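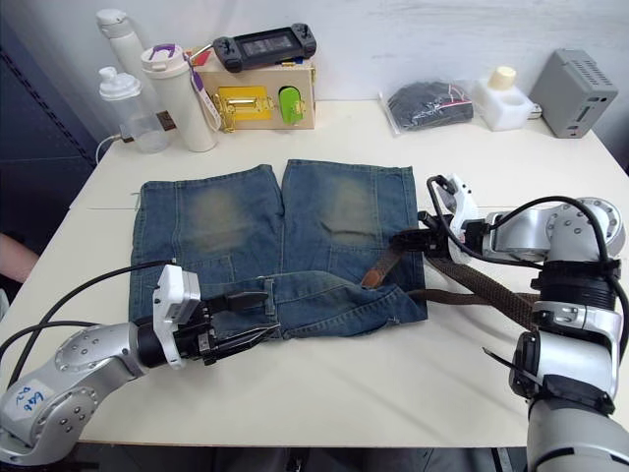
*Blue denim shorts on the white table, belt still in the loops.*

I bought these for 8 dollars at the thrift store in Gosthorpe, and the woven belt came with them! I love that faded greenish-brown wash on the legs — it's what made me pull them off the rack in the first place. There's a light-blue thread sticking out on one side that I keep meaning to snip.

My folding method for shorts is pretty simple. Lay them flat, smooth out the legs, one leg over the other, then fold in half. The waistband is always the fussy part (mine likes to bunch up), and a belt makes it worse, so I usually slide it out and roll it up on its own. I have 6 pairs to get into one drawer before the trip to Vallow, so wish me luck — sweaters are next.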